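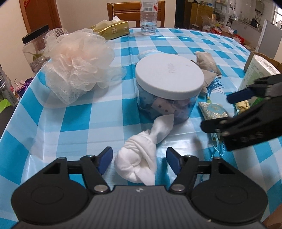
Manon Hiebert wrote to ask whether the second season of Narnasness would keep its original cast, as several viewers had heard that the lead role was to be filled by another actor. The production office at Charbonneau has confirmed that it will not be recast. Harpreet Sawatzky returns as the ferry captain, and Brittany Campbell joins for the final three episodes in a part that has not been announced.

Filming resumes in February at the Midlow studios under director Hyun-seo Bang. The first season finale drew 2808 entries to our members' poll, of which 1055 named the harbor episode as the best of the year – a clear lead over the pilot, with 700.

Members may apply for the advance screening of the opening episode. There are 50 seats, assigned by drawing, and each member may request one guest seat. Applications must reach the membership office by Oct 11, 2018. Seats cannot be transferred after the drawing.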